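第3章 杂物的归处

先说说我自己的那个抽屉吧。

每家都有这么一个抽屉,我家的在厨房进门左手边,拉开要用点劲,因为里面总有什么东西立起来顶着上沿。上一回我下决心清理它,翻出过期的优惠券、两把不知道开哪扇门的钥匙、一截蜡烛,还有我找了整个冬天的卷尺。卷尺!为了它我又买过一把新的,新的那把后来也进了这个抽屉。

前两章我们讲衣柜和书架,那是整理里比较好对付的部分。衣服有季节,书有高矮,它们自己会告诉你该站在哪儿。到了这一章,麻烦来了:杂物没有同伴。一副墨镜和一卷胶带放在一起,你说它们算哪一类?按用途分,一个出门用,一个在家用;按大小分,倒是差不多。我在Gudgate社区教整理课的时候,学员Jinfeng Pan带来过一整袋这样的东西,往桌上一倒,大家都笑了,然后一个个低头想起了自己家里那一袋。

我现在的做法是“先进箱,后分家”。找一只敞口的大箱子,深一点、硬一点的,旧一点没关系,反正它不是用来看的。平时在屋里走动,见到没有归处的小东西就放进去,先别想它该去哪里(这一点很要紧,一想就停下来了,一停下来就坐到沙发上去了)。等到周末,或者箱底快看不见的时候,再把箱子端到桌上,一件一件处理。

处理的时候只问三个问题:
它还能用吗?
家里谁会用它?
那个人会到哪里去找它?

第三个问题最容易被跳过去。我有个老毛病,喜欢把东西收在“合理”的地方,比如把胶带和文具放一起,可我家用胶带最多的场合是封快递箱,那都是在门口干的活。后来我把胶带挪到鞋柜上层,从此再没满屋子喊过“胶带呢”。同一件东西,在你家和在我家,答案可以完全不同,所以请不要照抄我的。
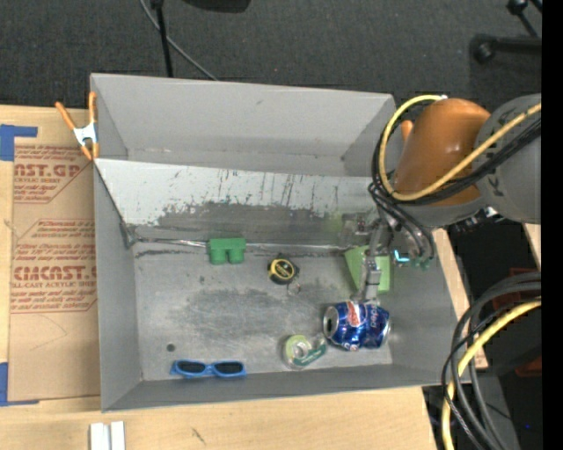

图3-1 敞口箱里的杂物:卷尺、墨镜、胶带、绿色积木和一只压瘪的百事可乐罐

拿图3-1练练手。饮料罐最好办,直接去回收袋。墨镜我会放到门口,和钥匙做邻居。卷尺归工具盒,胶带嘛,刚才说过了。绿色积木得问家里的孩子,没有孩子的话就问问它是怎么来的,有时候能问出一段挺好玩的故事。箱子里还有一只细细的小金属环,这种东西最考验人:扔了怕哪天要用,留着又说不清它是哪儿的零件。我的规矩是装进小封口袋,写上日期,到十月统一清一次,到那时还没人认领就放手。

有人会问,箱子要多大?我家那只是在Haruna买的,花了124块,用了好几年,边角都磨花了,照样好使。大一点其实有个坏处,就是容易让人忘记清。我见过一位学员的箱子,里面积了600多件小东西,光是橡皮筋就够开店的。所以宁可小一号,满得快,清得也勤。

练习3.1
在家里找一只箱子,连续三天把没有归处的小东西放进去,第四天取出来,对每一件写下上面三个问题的答案。写不出第三个答案的先单独放一堆,我们在3.2节再来对付它们。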